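The Sheet at the Bottom of the Box
Speaker notes, Starkwood small publishers' day, 22 August 2025

Start without slides. Ask who has read an instruction leaflet all the way through this year. Wait for the laugh, then say I have 1046 of them at home and I love every one!

Pictures up, keep talking over them.

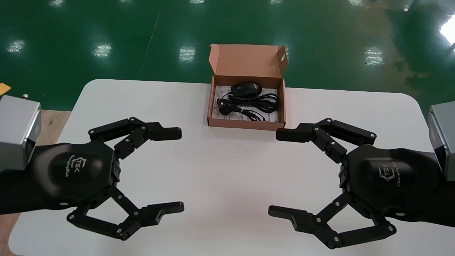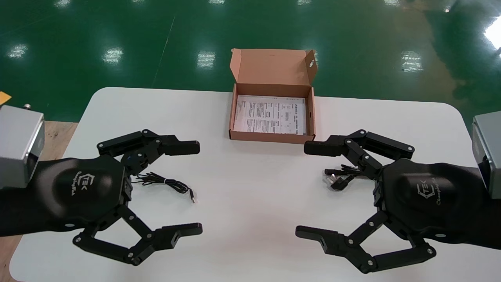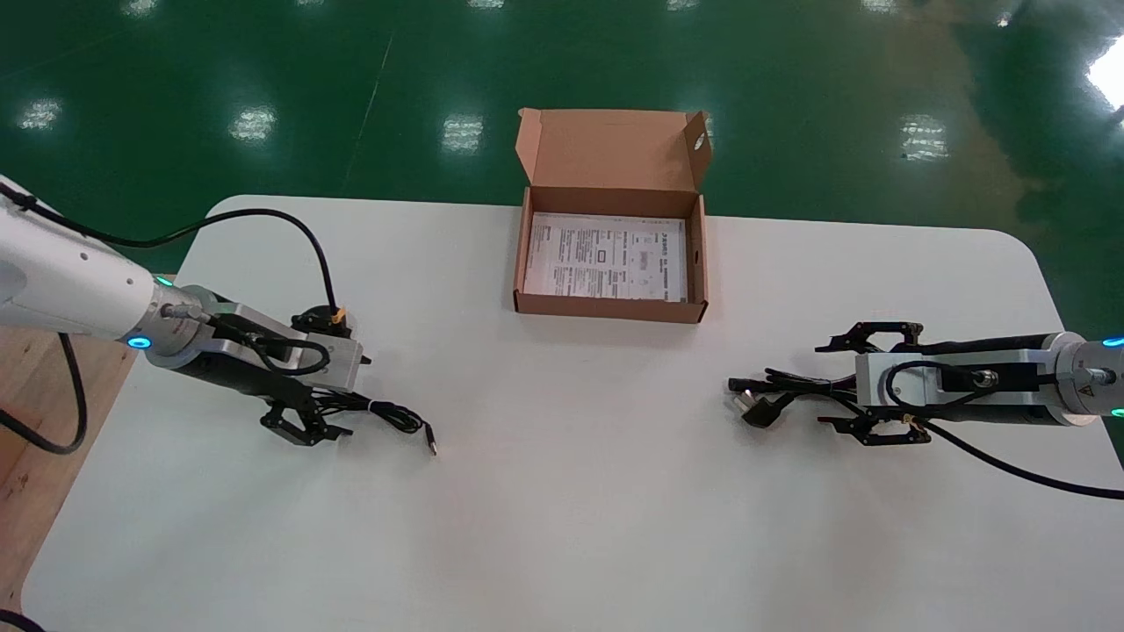 So – folding. My favorite part, so don't rush it. A leaflet gets designed flat on a screen and then lives its whole life creased. Hold up the Tratevent kettle sheet and open it slowly. Four folds, and the warning about the lid falls right across one of them. Pass it around (get it back this time).

Next, words. Read the old Brerex line out loud: "Prior to commencement of use, ensure removal of all protective elements." Then the version we ended up with: "Take off the plastic first." Same job, and it fits in a tiny column with room left for a drawing.

Translation. English is short. Lots of languages run longer, so if the English fills its panel you're already in trouble. Mention the January reprint, when we had six languages and one of them simply would not fit. We cut the English and everything loosened up. Best afternoon of my working year.

Drawings. Show the hand with the thumb on the wrong side. Let people find it themselves, it takes a minute and they get so excited. Point to make: draw the hand only when the hand matters. An arrow is usually plenty.

Type size. Print at full size, on the real paper, and read it under a kitchen lamp. I can't say this strongly enough. Nearly 1000 copies of the Chan lamp sheet went out in gray type on thin stock, and the back showed through the front.

If time is short, skip type size and go to the exercise.

Exercise: pairs, one blank sheet each, write instructions for opening an umbrella. Swap with the pair behind. Follow them exactly. Umbrellas are in the blue bag by the door.

Questions, then collect the umbrellas and the kettle sheet.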